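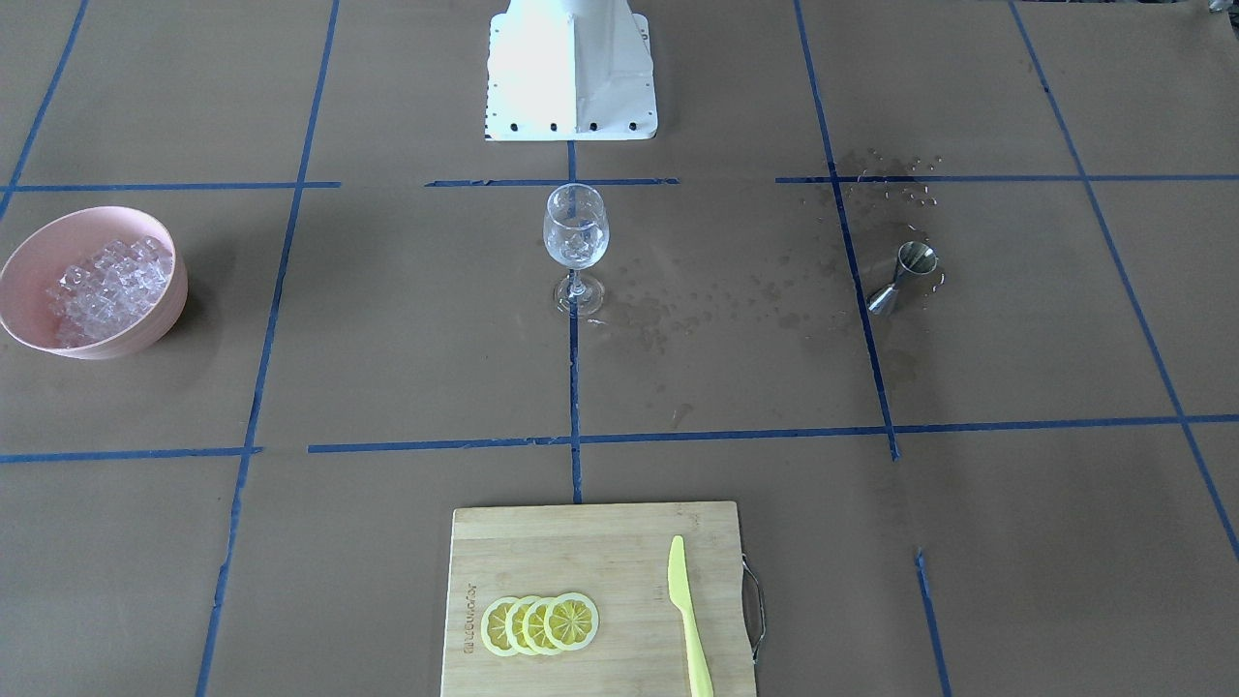 Stemmed glass on the center tape line

Riders wanted: small adventure bike owner panel

Tukon is looking for 12 riders to join a panel on small adventure bikes and scooters. The panel starts in March and runs through the riding season. We publish road tests and ownership reports, and the panel results will appear on our site as a series, one part per month.

You will ride your own bike. There are no loan bikes, and we are not asking anyone to buy anything. What we need is honest mileage, fuel and repair records from people who ride to work and go somewhere on their days off.

You can apply if:
- you have held a full motorcycle license for at least 2 years
- your bike or scooter has an engine of 400cc or less and is registered and insured in your name
- you can get to the Wurnudau test lot under your own power
- you are willing to fill in a short online log every time you buy gas

Automatic and manual bikes are both welcome. We already have plenty of interest from commuters on scooters, so applications from people who ride gravel regularly will help balance the group.
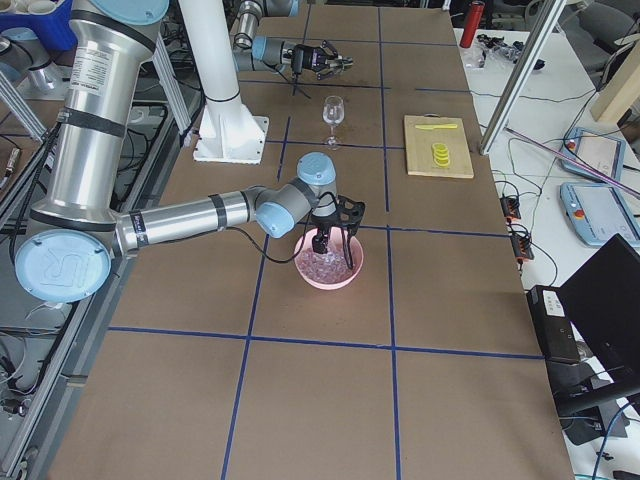
The first meeting is a half day of low-speed riding, with a timed lap of the lot at the end for those who want it. You will do figure eights, tight U-turns and a controlled stop from 25 mph. We lay the U-turn area out as squares on the pavement, in the same way as the blue lines on the brown table in the photo, and you get marked on how many lines you cross with your front wheel. The squares are wide enough for a bike with bags fitted. Scores are used to compare bikes by wheelbase and seat height, and your own score is not published with your name.

After that there is one group ride, from Wurnudau to Jilau and back. The distance is 108 miles, mostly two-lane road with a section of packed gravel before Jilau. Anyone on street tires can take the paved road and meet us at the lunch stop.

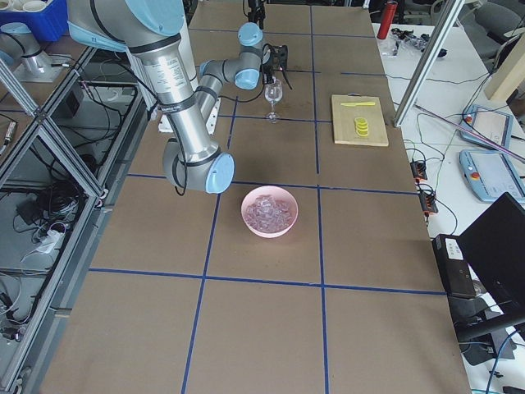

Robot arm and gripper above the grid

What you get

We pay $80 for the half day at the lot and cover gas for the group ride. Piątek, the tire shop on the Wurnudau road, will measure your tread depth and check your pressures at the start and end of the panel at no charge. You keep a copy of all your own records.

What to bring

Full-face or modular helmet, gloves, jacket, long pants and boots that cover the ankle. Riders in sneakers will not be allowed on the lot. Bring your license, registration and proof of insurance. Top boxes and side bags can stay on, but please empty them.
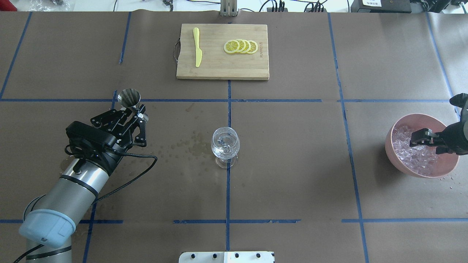 Check-in at the lot opens at 8:30 a.m. and riding starts at 9. If it rains we still run the figure eights, but the stopping exercise moves to the next date.

How to apply

Use the contact form on this site and put "owner panel" in the subject line. Tell us the make, model and year of your bike, its current mileage, any changes from stock, and what kind of riding you do in a normal week. Applications close at the end of January. We will reply to everyone in February, including riders we can't place.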